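Birnwood Open Day Recordings: README

Everything in this folder comes from the open day we held at the Birnwood lab in November. Visitors could sit down at a table, take a hand-held gripper in each hand and try small sorting jobs while we recorded. We had such a good time with it that we decided to share the lot!

There are 3815 clips, none longer than 30 seconds. Kálmán Illés ran the tables and Kiros Kumsa did the labeling. The display box task was the clear favorite: a box with a glass lid and small compartments, a little plastic cup, and two grippers to work with. People who had never touched a gripper got completely absorbed (one family came back after lunch for another go).

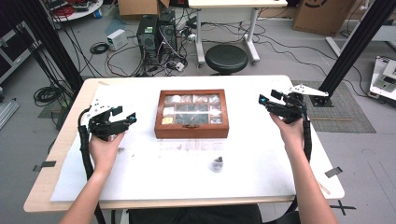

We kept the clumsy attempts too. Drops, second tries and long pauses are all labeled, and to our minds they're some of the most interesting clips in the set. If you only want clean runs, filter on the "result" column in clips.csv.

Folders

clips/ video, sorted by task
grip/ gripper opening over time, one file per clip
labels/ clips.csv and Kiros's notes

Known problems

Five clips in the Padetti group have no grip file. Times in the early morning session run 5 seconds ahead of the video; fix_times.py takes care of it.

Please send corrections to Kiros. We'd love to see what you make with it!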